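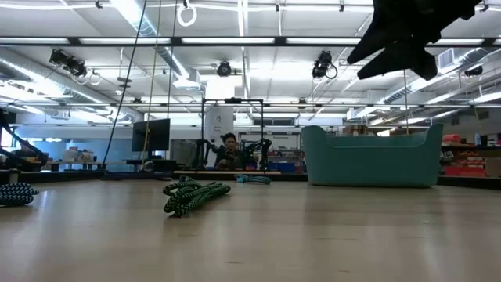

October, morning session, tape room

Trurkatora testimony archive, transfer and transcription. Continuing from the last entry.

Received from the Zarnuva families' association: 88 cassettes in two cartons, plus a folder of handwritten lists. The cassettes are witness interviews recorded in the years after the expulsions from the valley. Most are labeled with a first name and a village. A few have only a village. Dolores signed for the cartons and the signed copy is in the intake binder, behind the green tab.

The association wants listening copies for the families first and a full transcript second. The lawyers at Mametti want it the other way around. I told both that the transfer order is the same either way and that we can argue about the rest when there is something to listen to.

Setup

Grabner deck on the left, cleaned heads and pinch roller with alcohol before starting. Let it run a blank for one side. Speed was a little fast against the test tone, adjusted at the back screw, a quarter turn. Marked the position with a pencil line so we can tell if it drifts. Levels set low. The interviewers tended to put the recorder close to themselves and far from the witness, so the questions come through much louder than the answers. No leveling at this stage. Archive file stays flat, any cleanup goes on the listening copy only.

Room was at 40 percent humidity when I opened up. Fine for tape. The log sheet by the door has not been filled in since last month, please write the reading down when you come in.

Transfers

First cassette ran without trouble, both sides. Woman from the upper village, describes the road out and the first winter in the school building. Good voice, clear dates. She names the people who were taken off the second truck. These names need to be checked against the association's list before anything leaves this room.

Second cassette squealed badly from the start of side A. Stopped it, did not force it. The pressure pad was gone and there was brown residue on the shell. Moved the tape into a new shell. Kept the old shell and its label in a bag with the same number. Second try was better, with some dropouts near the end of side A. Noted the times in the log.

Third cassette is blank on side B, although the label says "continued." Ran it all the way through to be sure. Possibly the interviewer turned over the wrong tape, in which case the continuation may be on another cassette in the carton. Do not mark this one as incomplete yet.

Fourth stopped 40 minutes in, in the middle of an answer. Tape intact, it just ends there. The label on the next one in the carton has the same first name, so I put them together.

Lists

Scanned the association's handwritten lists at 600 dpi, color. The pencil entries disappear at lower settings, I tried. Two hands at least, one of them writing over the other. Where a name was struck out I have asked Dolores not to leave it out of the spreadsheet. It goes in with a note saying struck out. We don't know why it was done and it is not up to us to tidy it.

Spelling of names is going to be the slow part. The same family appears in three spellings on one sheet. Proposal: keep the spelling exactly as written in one column, put the association's preferred spelling in the next, and search on both. Tobias agrees. He would also like a column for what the person was called at home, which is often the only name used in the interviews. Added.

Transcription

Tobias did a trial page from the first cassette. Points we settled on:

Pauses get marked, with length if longer than a few seconds. We do not write what we think the pause means.

Crying is marked once, at the start, and the end is marked too. No adjectives.

Dialect words stay in, with a gloss in brackets the first time. Dolores knows most of them. For the rest there is the association's phone hour, early evening.

Interviewer's questions are transcribed in full. Mametti asked for this specifically. If a question suggests its own answer, a court will want to see that.

Anything inaudible is written as inaudible with a time stamp. No guesses, even good ones. If two of us hear the same thing separately, write it with both initials.

Consent

This is the open problem. The consent slips that came with the cartons cover "use by the association." They say nothing about courts, and nothing about putting anything online, which did not exist for these people when they signed. Some witnesses have died. Dolores will draft a letter to the ones we can reach and to the next of kin for the others. Until that is settled the files stay on the two drives in the cabinet and are not shared by link with anyone, including Mametti. If they call, say that the transfer is underway and pass them to Dolores.

Tobias asked whether we should listen to everything before the families do. My view is that one of us should, so that the person handing over a copy can say what is on it. He pointed out that it is a lot of listening for one person. We will split it by village and swap after each one. Nobody does more than two sides in a row. I did four today and it was too many.

To do

Order replacement shells, the screw type, not the glued ones.
Ask the association about the "continued" label.
Check the names from the first cassette with Dolores.
Second drive: run the checksum overnight, compare before the first one is touched again.
Belt for the Grabner. The spare in the drawer is for the older model and slips.

Stopped at 5:15. Deck off, cartons back in the cabinet, key with Tobias.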